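Paper and glue bench, running notes

Folding and gluing again. Same bench, dark gray marble top with the light marble panels behind. Pulled the navy sheets for today, not the thin tissue stuff, which wrinkles as soon as glue touches it. Job is the small folders for the Mindby sample sets, one flap each, glued down along the edge. Target for the whole run is 655. We are nowhere near and I'd like the method settled before anyone cuts more paper.
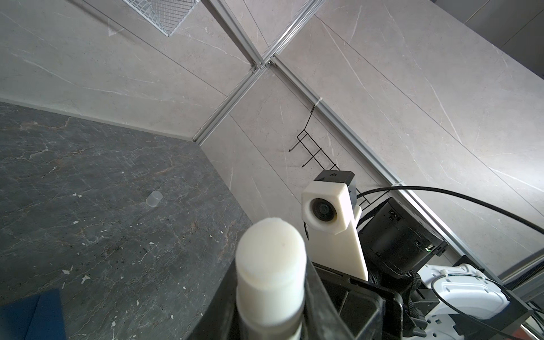 Drukititz, August
Saturday, started 7 a.m., nobody else in yet so got a clean run at it.

Cut first, fold second, glue third. Tried it the other way last time (glue, then fold over wet) and the flap slid every time. Folding first gives you a crease to aim at. Crease with the bone folder, open it back up a bit, glue the strip beside the fold, close, press flat with the side of the hand. Count to twenty. Don't peek.

Keep the cup back out of the way. It's for trimmings only, the little curls off the guillotine, and it weighs nothing so one sleeve and it's over. Liquid glue stays on the other bench. Still a ring on the Marchal worktop from June and I'm not scrubbing that one again.

Glue: solid stick, the white and gold one. Compared with the cheap purple sticks we had in spring it goes on drier and grabs sooner. Downside, you can't see where you've been on pale paper. On navy no problem at all, shows up whitish right away, you can see every skip. Twist up a few mm, no more. Too far and it bends over at the collar and you loose the top half.

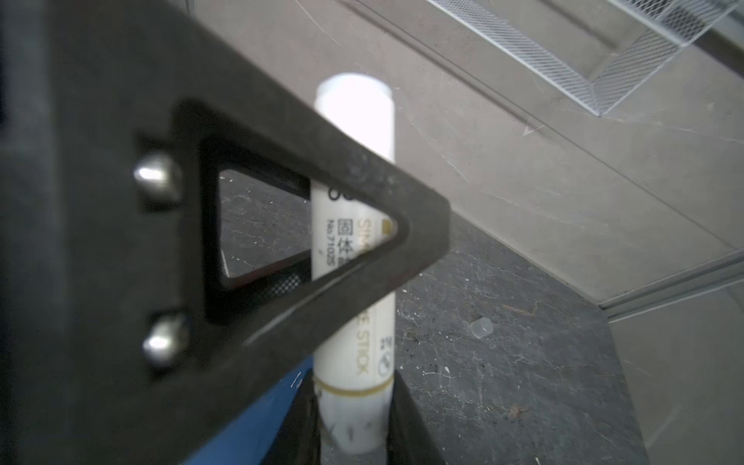
Also cap back on between sheets. I know it's a pain. Left one open over lunch on the last batch and the top went to leather, had to slice it off with a craft knife to get down to something sticky. If you get a skin, drag it on scrap first, not on the work.

Pressure: lighter than you think. Pushing hard gives streaks with bare paper between them and a ridge at the end of the stroke. Two light passes, same direction, both away from the fold. If you go toward the fold it packs glue into the crease and then the flap won't sit down, stays sprung up.

Tried three widths of glue strip. Narrow one lifted at the corners by mid morning. Wide one held but squeezed out past the edge and picked up dust. Middle one (pencil width, plus a bit) is the one. Write this on the card by the guillotine, somebody.

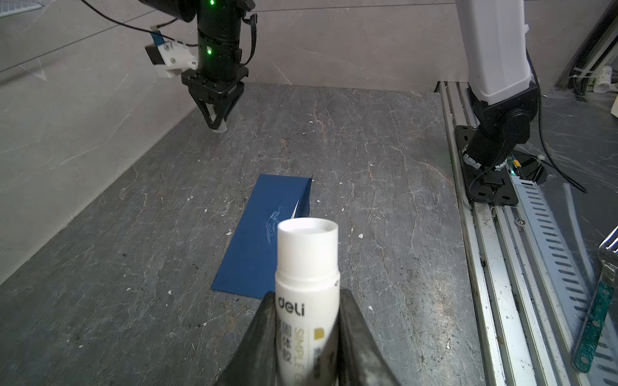
Glue stick uncapped, navy sheet with the edge turned up and glue on it.

Paper stock: nearly 800 sheets navy left on the shelf by my reckoning, so enough for the run with spoilage. Pidemance want 2,000 of a similar thing in a smaller size later on but no spec yet, so don't cut ahead for them. Ask about grain direction when the spec comes. The navy folds sweet with the grain and cracks along the crease against it, you get a pale line the whole length. Had a pile of those this morning before I caught on that the ream was turned.

Crumbs. White bits all over the bench again and they WILL end up under a flap if you let them. Dry brush, then the damp cloth, then wait for the stone to dry before the next sheet goes down. The dark top at least makes them easy to spot. Found a bump in a finished one, opened it up, bit of white crud, whole thing binned. 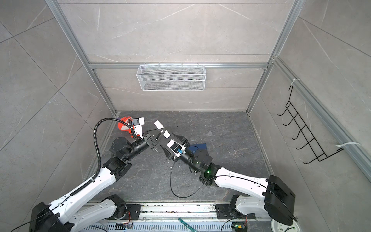

Bench from the side. Navy sheet down, cup at the back by the wall, white bits still to brush off.

To do:
order more sticks, same kind, not the purple
new blade for guillotine, left end is chewing
find the second bone folder
cut a card gauge for strip width so we stop arguing about it
check this mornings pressed ones Monday for lift at the corners, they're under the heavy book by the door, leave them alone till then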